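Home » Jobs » Field Trial Engineer, Low-GWP Refrigerants

Every supplier says its new refrigerant blend is a drop-in. Hemmin services 820 supermarket cooling systems, and we have heard that promise before. We want a field trial engineer who doesn't take a data sheet at its word.

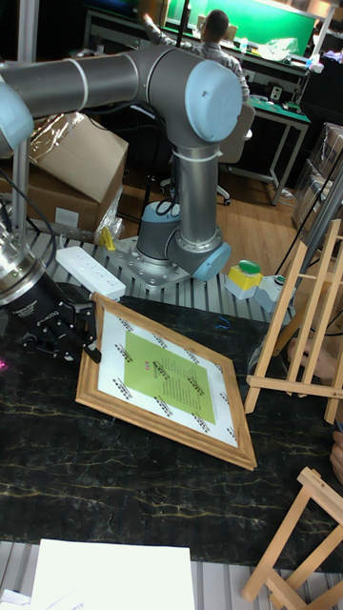

By Tineke Dekker
Posted 12/2/20 | Hemmin Service Trials

You will run a side-by-side test of two blends, sold as Evus and Zesell, in 25 stores. Both makers claim energy savings. We'll believe it when the meters say so, and if they don't, your report will say that too.

You need:
Five years in commercial refrigeration
EPA Section 608 certification, Universal
Patience with leak logs and bad sensor data
A driver's license; expect to travel 60 percent of the time

Please skip the cover letter about your passion for sustainability. Send a resume and one page on a retrofit that went wrong and what you measured afterward.

The job is based at our Cisden office and starts in January. Pay depends on experience, and we'll give you the range on the first call.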